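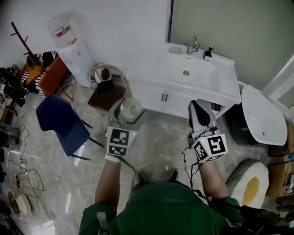 Tradness Papers on Family Reading, Issue 2

4. The same book again: what families told us about rereading

I should say up front that I'm a rereader. I grew up with a book about a lost mitten that my mother could recite with her eyes shut, and I went into this part of the study hoping to find lots of families like mine. So please read this section with that in mind! I tried hard to keep my thumb off the scale, and where I think I may have failed I'll point it out.

The 47 families who kept logs for us all had at least one child between the ages of three and six. They used Restach, the little paper diary we put together for the project, and they wrote down the title of every picture book they read aloud at bedtime, who picked it, and anything they felt like adding in the margin. (The margins were wonderful. More on those in a minute.) By the end of July we had 1,683 entries, which I typed up myself at the kitchen table, usually with a small person asking me what I was typing.

4.1 Who picks, and does it matter?

I counted a book as a reread if the same family had already logged it. That sounds simple and it mostly was, apart from the books with more than one edition and the one family who wrote "the bear one" for what I'm fairly sure were several different bears. I left those bear entries in the total but took them out of the comparison.

When the child picked, the book was very often one they'd had before. When the grown-up picked, it was much more likely to be new, or at least new to the log. No parent of a preschooler will fall off their chair at this. What did surprise me was how the split changed as the diaries went on. In the first weeks, plenty of parents seemed to be putting their best foot forward: library books, award stickers, a different title every night. Then the entries relax. The handwriting gets worse, the titles get shorter, and the same favorites begin to pile up. I suspect the later pages look more like real life, and if I ran this again I'd ask families to keep a practice diary first and throw it away.

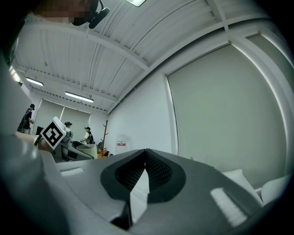 Figure 1. Gray hand-held gripper with a dark mesh insert at its center.

4.2 What happens on the repeat reads

Back to those margins. We hadn't asked for notes on how the reading went, only left some blank space, and families filled it right up. I sorted the notes into piles on my living room rug and then did it all over again a month later without looking at my first try. The two sorts agreed well for notes about talk and badly for notes about mood, so I'm going to lean on the first kind and mostly leave the second alone.

On first reads, the grown-ups did the asking. Where's the duck? What do you think is in the box? On repeat reads, the children took over. They corrected skipped lines (oh, they catch you every time), they said the last word of each page, and they brought up things from their own day. One mother in Verngate wrote that her son had never said a thing about the grandpa in his favorite story until, many bedtimes in, he wanted to know why the grandpa sat down so much. They talked about knees and being old for longer than the book takes to read. I have no clever way to score a conversation like that, but I'd be sorry to leave it out.

Families from Yan, where the library van comes only every other week, had more repeat reads than families in Verngate, who can walk to a branch. I'd love to say they had richer talk as well. I can't. The Yan diaries were filled in more briefly, perhaps for reasons that have nothing to do with books, and short notes give you less talk to count.

4.3 A word about reading goals

Several families were also working toward 1,000 books before kindergarten, a goal I think is lovely and which I've chased with my own kids. But it did show up in the diaries in a funny way. Some parents weren't sure a reread "counted" and a few stopped logging repeats altogether once they'd decided it didn't. I called them to ask, and we added the missing nights back where they could remember them. Where they couldn't, the gap stayed a gap. That means our count of rereads is on the low side for those homes, and I'd take any comparison between goal families and the rest with a big pinch of salt.

If you run a program of this sort, my suggestion is to print it on the chart, nice and big: the same book again counts. Our next set of diaries will have a tick box for it right beside the title, plus a much wider margin.

Section 5 turns to the books themselves and asks which ones got picked again, including a truck book that I'd never heard of and now own.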